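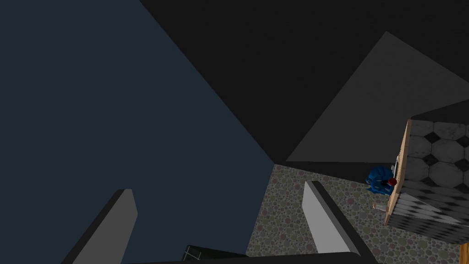 ## A morning at the Vullham case works

I've been buying transit cases for eleven years and had never once seen one made. I buy them for a touring theater company, so most of what I buy holds dimmers, radio packs, small mixers and a truly silly number of cables. When Perla Galindo at Vullham wrote to say they were opening the factory for a day in February, I said yes before I had looked up how far away it was. (Far. I left home at 4 in the morning and drank terrible coffee on the way.)

What follows is my notes, tidied up a bit, for the other people on the list who asked what it was like. It's long. Skip to the foam section if you only care about foam, and I know a few of you do.

### Getting in

Vullham sits behind a tile warehouse on a road that my phone insisted was a river. The front office is tiny. You sign a sheet, you get safety glasses and a pair of foam earplugs, and then you wait by a shelf of old cases that came back for repair. I could have spent an hour at that shelf. One of them had been run over by a forklift, and the lid still latched. Another had a family of stickers going back through a dozen airports, and a neat square patch riveted over one corner.

Our group was small, mostly buyers. There was a man who looks after survey instruments, two women from a traveling eye clinic, a drone crew, and me. Perla did the welcome and then handed us to Maksym Koval, who runs the panel shop and talks very fast and very happily about plywood.

### The panel shop

Most of what Vullham makes is the classic flight case: laminated birch ply, aluminum edging, ball corners, butterfly latches. I knew the parts. I had no idea how much of the job is cutting. The sheets come in already faced, and the panel saw takes them down to size in stacks. Maksym had us run our thumbs over a cut edge from a fresh blade and then one from a blade at the end of its week. You can feel it right away. The tired blade leaves a little fuzz along the laminate, and that fuzz keeps the edging from seating all the way down.

He keeps a rack of offcuts sorted by thickness, and the dividers in small cases come out of it. So if you've ever ordered a cable trunk and found that the dividers were a different color from the walls, now you know! Mine are green in a black case. I've grown fond of them.

Somebody asked about thinner ply for air freight. Maksym's answer was that it depends on what rides on top of it. A thin-walled case is fine if it's always the top case in the stack, and in his experience no case is always the top case. He'd sooner take weight out of the foam or the hardware. I wrote that down with two underlines, having just paid an excess baggage bill that made our producer sit down.

### Riveting

This was the loudest room and my favorite. Each case gets its edging clamped on, drilled and riveted, and the whole thing is done by people who have plainly done it for years. One of them let me set a rivet. I set it crooked. It was drilled out and replaced in the time it took me to say sorry.

The case on the bench when we came by was for a pair of field monitors with a laptop bay in the middle, and it took 231 rivets. They count them out into a cup before they start, so a leftover rivet at the end means a missed hole. It's such a simple check and I loved it. I've since started doing the same thing with gaffer hooks when we pack out.
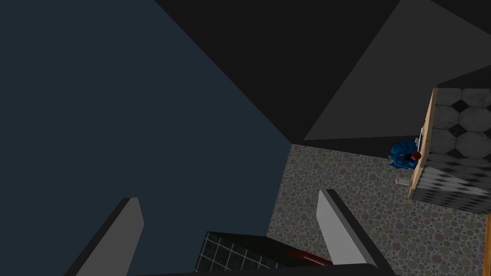

The hardware comes from a few suppliers, and Maksym was frank about where he'd save and where he wouldn't. Handles, he won't. A sprung handle that doesn't spring back is going to catch on the next case and tear out, and it takes a chunk of panel with it. Latches he's more relaxed about, as long as they're recessed. Casters he leaves to the customer, with one plea - please tell them what floor you roll on. Cobbles and ramps want a bigger, softer wheel than a warehouse does. I have been ordering the wrong wheels for most of my career.

### Foam, for those who skipped ahead

Stojan Vukadinović has the foam room, and he was the quiet one of the day until somebody said the word "pluck." He does not like pluck foam. You know the stuff, the block of little cubes you pull out by hand to make a shape. He thinks it's fine for a thing that travels twice a year in the trunk of a car. For anything that gets handled by strangers, he says the thin walls between cutouts break down and your gear starts to wander.

What he does like is layers. A firm base, a softer layer cut to the shape of the item, and a lid pad that presses down just enough. He had a demo case with a glass paperweight in it and passed it around with different lid pads so we could shake it. With too little pressure you hear it shift. With too much, the lid needs a knee on it to close, and the latches take the strain every time. The right one closed with one hand and made no sound at all. Everybody in the group shook it, and then everybody shook it again.

Other things from Stojan that I want to remember:

- Measure the gear with its cables plugged in if it's going to travel that way.
- Leave finger room on both sides of anything heavy. One side means people lift by the cable.
- Send the real item if you can. Drawings lie, and so do spec sheets, mostly about knobs.
- Foam ages. If it leaves crumbs on black cloth, order a new insert and keep the case.

That last one was news to me. A replacement insert is a normal order for them and they keep the cut files, so you quote the number inside the lid. I have at least four cases at home that need nothing else.

He also showed us a newer closed-cell foam that he's trying for the eye clinic people, who need to wipe everything down between stops. It's stiff and a bit squeaky. They had brought one of their lenses in a sock, which made Stojan visibly unhappy, and by lunch he had cut them a test block for it.

### Lunch, and the weather talk

Lunch was soup and very good bread, eaten standing up among the finished goods. Spyros Mladenović gave his talk while we ate. He handles the molded cases, the sealed kind with a gasket and a pressure valve, which Vullham buys in as shells from Grgić and fits out in-house.

His main point was about the valve. Sealed cases that go up in a plane and come back down can be very hard to open if the air inside can't level out, and people pry at the lid and wreck the gasket. If yours has a manual valve, turn it before you fight with the latches. If it has an automatic one, keep it clean, and don't put a sticker over it. I have put a sticker over it. I peeled it off that same evening in the motel parking lot.

He also spoke up for the humble packet of desiccant. A sealed case keeps moisture out, but if you pack damp gear at the end of a rainy show, it keeps that moisture in just as well. His advice is to leave the lid open overnight once you're indoors. I'd guess half our rust came from being tidy.

### The drop rig

After lunch we got to see things fall. The rig is a platform with a release, and a case goes down on a flat face, then an edge, then a corner. They loaded one with sandbags up to 340 pounds, and the floor jumped under my feet. The corner crumpled a little, exactly at the ball corner where it's supposed to, and the lid opened and shut as normal afterward.

Then the drone crew asked if theirs could go on, with the drone out of it, thankfully. It was a case from another maker and it didn't do so well. One hinge let go on the second drop. Perla was gracious about it and pointed out that the hinge had been screwed, and that four bolts and a backing plate would sort it out for very little money. They fixed it there and then and didn't charge.

### Questions at the end

Panagiotis Lazarević from sales took the last hour. He was good, in that he talked three people out of things. The survey man wanted one huge case for everything and left with a plan for 2 smaller ones, each light enough for one person to carry. I asked about lead times and got a straight answer - custom work is slow from early spring until the festivals are over, so order in winter. He also showed us how they take orders from Bidside now, which matters if your venue makes you buy through it, and he said the Fastar line of stock sizes ships quickest.

My own shopping list came out shorter than I expected. New inserts for the radio packs. Bigger wheels for the dimmer trunks. One new case for the small mixer, with the lid deep enough that the cables can stay in.

If they open the doors again next year, go. Wear shoes you can stand in all day, bring the most awkward object you own, and ask Stojan about it. I'm taking the fog machine.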